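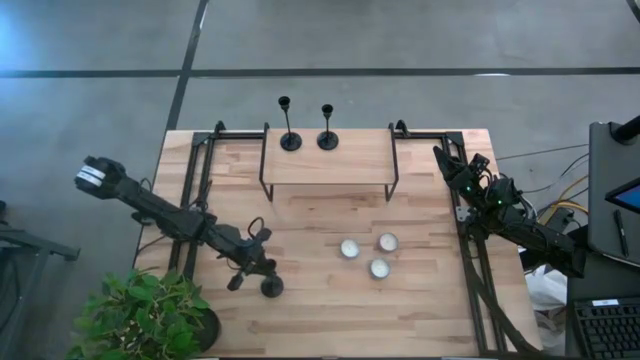
Pramitley Display and Fit-Out, Product Support

Ulau Tabletop Shelf - Set-up and Dressing

Section 3: Placing the shelf and its pieces

These steps cover a shelf that has already been assembled. If the board is not yet screwed to the side frames, go back to Section 2. All screws should be checked before anything is put on the board.

Before you start

Wipe the tabletop with a dry cloth. Grit under the metal feet will mark a timber surface, and marks in an oiled finish are hard to sand out evenly. The Carmont felt pads are supplied on a separate card and are not fitted at the factory.

Steps

1. Set the shelf on the table with its long side parallel to the far edge. Centre it by measuring from each end of the tabletop to the nearest side frame. The two measurements should match within 5 mm.

2. Press down on each corner of the board in turn. If the shelf rocks, add a second felt pad under the short foot. Do not bend the frame to level it.

3. Check the light from the spot where the shelf will normally be viewed. Look at it once in the morning and again in the afternoon if the room has tall windows. A linear ceiling light running across the table can leave a bright streak on a glossy top - turn the table or move the shelf forward until the streak falls clear of the pieces.

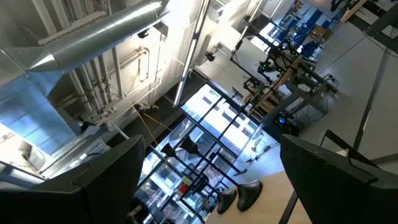
4. Place the candlesticks first. Hold each one by the base and lower it straight down. A pair can stand close together at one end of the board with the other end left clear, or they can be spaced along it.

5. Keep the small round candles on the tabletop in front of the shelf until the candlesticks are in position. Seat each candle in its cup by hand. It should not tilt when the board is tapped.

CAUTION: Do not light a candle on the tabletop underneath the board. Allow 600 mm of clear height above any flame.

6. If pots or bowls are used, line them up across the board and set the middle one first. The outer two are then spaced from it by eye. For speckled glazes, put the lighter colours and the darker ones at opposite ends, with a muted tone in the centre.

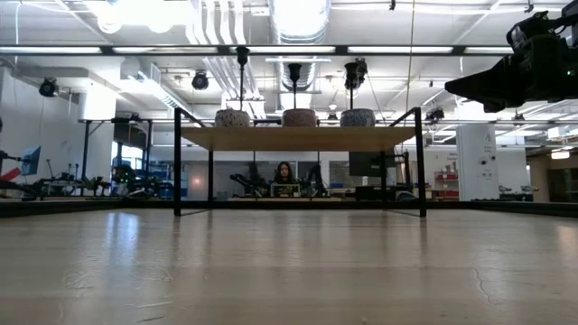
Leave the space under the board open where possible. Boxes or books stored there hide the frame and make it harder to see whether a foot has lifted.

NOTE: Old scratches in the tabletop do not affect the shelf, but a foot should not stand on an open crack. Move the shelf sideways and repeat step 1.

Replacement pads and screws are listed in the Martinelli parts sheet, item 66. Queries on this section go to Katia Marras. Zlata Nazarenko handles boards returned with split ends - include the batch label from the carton.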